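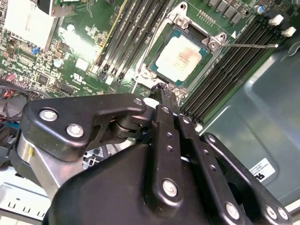 Open the Old Computer Before You Throw It Out

I've got a soft spot for office desktops. The plain towers, the ones that sat under somebody's desk for years holding up a box of tissues. People walk right past them at yard sales, and every time I see one put out on the curb I want to knock on the door and ask if they're sure!

My opinion is pretty simple. Everyone who owns a computer should take the side off one at least once, and an old office tower is the best place to do it. You don't need to be handy. You need a screwdriver, a table with some room on it and an evening when no one is going to ask you to make dinner.

I came to this because of my neighbor Wálter Taipe, who fixes sewing machines and thinks a thing you can't open is a thing you're only renting. He handed me a tower from his garage and told me to get the processor out and back in again. I was terrified of it (I had this idea that one wrong breath would kill the whole board). What I found was a little metal frame, a few screws, a thin lever at the side and a small white triangle printed on the board near the corner of the socket. Somebody sat down and thought about the person who'd be in there later, squinting. I find that kind of touching.

You'll see old thermal paste on most of them, by the way, and stains on the metal lid of the chip where it used to be. I wouldn't worry about it. Wipe it, put on a bit of new paste, move on.

What I really love, though, is how much these machines tell you before you've looked anything up. Lay one on its side and it's all right there – the memory by the processor, the drives in their cage, the power supply with its big label of tiny print. And the blue plastic handles! Blue is where your fingers go. I've had much fancier cases that never gave me a single hint like that. 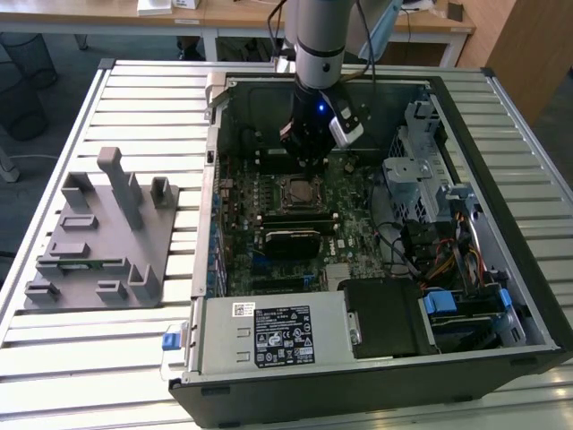

Issue 7

Compare that with my last laptop. I wanted more memory in it and the memory was soldered down, so that was that. The shop quoted me 300 dollars for a whole new board and suggested, very kindly, that I might prefer a new laptop. I did not prefer a new laptop. I went home and sulked.

I know the argument on the other side. Towers are bulky, they use more power, and most people just want something thin that works on the couch. Fair enough, I want that too some nights. My sister says I've become a bore about it and she has a point. But thin got sold to us as if it cost nothing, and part of what we paid was the chance to swap a drive ourselves on a rainy evening.

So before the next one goes to the dump, get it up on the table and take the side off. Pull the drive, wipe it or keep it. Try the memory in something else. If the thing still runs, give it to a kid who wants to poke around inside, and let them keep the screwdriver.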